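Sorting out the charger drawer

The drawer under the printer had stopped closing in August. I keep every power adapter that comes into the apartment, on the theory that a replacement always costs more than the space the old one takes up. The theory is sound until you need a specific one and spend a Saturday reading gray text on black plastic with a flashlight.

I emptied the whole thing onto the floor and went through it properly. These are my notes, mostly for my own reference the next time I let it get this bad.

The label on an adapter carries four things worth knowing: output voltage, output current, AC or DC, and polarity. Voltage has to match the device. Current is a ceiling, so a 2 A adapter will run a device that asks for 1 A without complaint, while the reverse gets you a hot adapter or a device that restarts under load. Polarity is the small diagram with a circle and a partial ring. Most of mine are center positive. The exception belongs to a Derkley guitar pedal I bought used, and it has the same barrel size as the router supply. It now has red tape around the plug.

Barrel size is the annoying part. 5.5 mm outside with a 2.1 mm hole and 5.5 mm outside with a 2.5 mm hole look identical at arm's length. The smaller hole will not go over the larger pin, which at least tells you something. The larger hole goes over the smaller pin and makes contact when it feels like it. I had blamed my old Memthorpe router for dropping out every evening, and the cause was a 2.5 mm plug in a 2.1 mm jack. Cheap calipers settle the outside diameter. For the inside I use two drill bits as gauges and hold them by the shank.

Anything with no readable label went on the meter. Set it to DC volts, black probe on the sleeve, red probe inside the barrel. An old unregulated supply will read high with nothing connected, so a 9 V unit showing 13 V is not necessarily faulty. I had one of those. I also had one AC output adapter, which reads close to zero on the DC range and had me convinced it was dead until I switched over.

I threw out 7 of them. Two had cracked strain relief with copper showing, one buzzed, and the rest were for proprietary connectors on phones I no longer own. They went to the electronics bin at the Firninport transfer station, where there is no charge for small items.

Labeling came next. I used a Wikström label printer and put the device name, voltage and current on the adapter body, and the device name again on a flag near the plug. The second label is the one that gets used – the adapter itself is normally behind furniture.

For storage I tried zip bags first. They work, but you end up with a drawer of slippery bags and no way to see what is in them. A cardboard box with partitions is better, one adapter per cell, cable folded in a loose loop and held with a strip of hook-and-loop. Do not wrap the cable tightly around the body of the adapter, which is what killed the two with the strain relief problem.

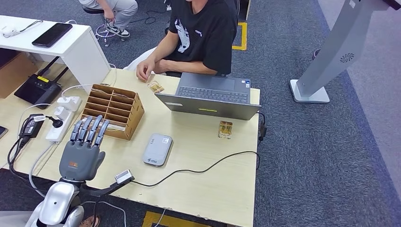 Divided cardboard box on the table, power strip and a black adapter to the left of it.

The cells are sorted by voltage, low to high: 5 V at the left, then 9, 12, and the laptop supplies at 19 and up. USB chargers are kept separately in a shoebox, as they are interchangeable enough that sorting them has little value. I wrote the list in a text file as well, with barrel size and polarity for each one. Two entries still say "unknown device, 12 V, 1.5 A, center positive."

The drawer closes. The spare HDMI cables are in there now.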